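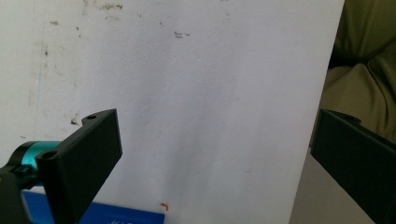

A customer in Pustthorpe wrote to us that she had scrubbed the same white panel for an hour before she gave up and painted over it, and that she wished she had asked somebody first. We get a lot of messages like hers, and most of our work starts with one.

About us

Proltum is a small cleaning and surface repair firm. We look after painted walls, boards, panels and other large pale surfaces in homes, shops, surgeries and schools. We take off marks where they will come off, and where they won't, we seal, fill or repaint.

We began with a single contract for a row of shops in Pustthorpe. The shops had white walls behind the counters and the owners were repainting them every spring. We offered to clean them instead, and did the whole row for less than the price of the paint. Two of those shops are still on our list.

We now visit 67 sites on a regular round and take one-off jobs in between.

What we deal with

Pale matt surfaces show everything. The usual marks are brown staining along a top edge, grey scuffs and streaks, specks, small smudges at hand height and bits of coloured ink or crayon. They need different treatment and it is worth working out which is which before anything gets wet.

Scuffs and smudges often respond to a soft cloth and plain warm water. Ink usually doesn't, and rubbing tends to spread it. Brown stains can come from damp, smoke, old adhesive or a leak that dried up years ago. If we suspect damp we will say so and leave the stain alone until someone has looked at the cause - painting over it only hides it for a few months.

Matt paint also goes shiny when it is rubbed too hard. We test a patch low down or behind a door, let it dry and look at it from the side in daylight.

How a visit works

We look first and quote afterwards. The visit is free within 35 miles of Pustthorpe. A single room normally takes a morning. You don't need to empty it, but please move small items away from the walls, as we need 60 centimetres of clear floor to work from.

We bring our own cloths, water containers, dust sheets and steps. If there is filling to do, we come back the next day to sand and paint. Please keep any leftover paint from the last time the room was done, even if there is only a cupful in the tin. It saves a good deal of colour matching.

Our sister business

Since we joined up with Marnetti, a joinery workshop on the same yard, we can also replace boards and panels that are past saving. They cut to size and we finish and fit. You get one quote and one bill.

Getting in touch

The office is open from 8 am to 4 pm and closes for two weeks in August. Send us the size of the surface, what it is made of if you know, and what you have already tried on it. Photographs taken in daylight are useful. We reply to most messages by the next working day.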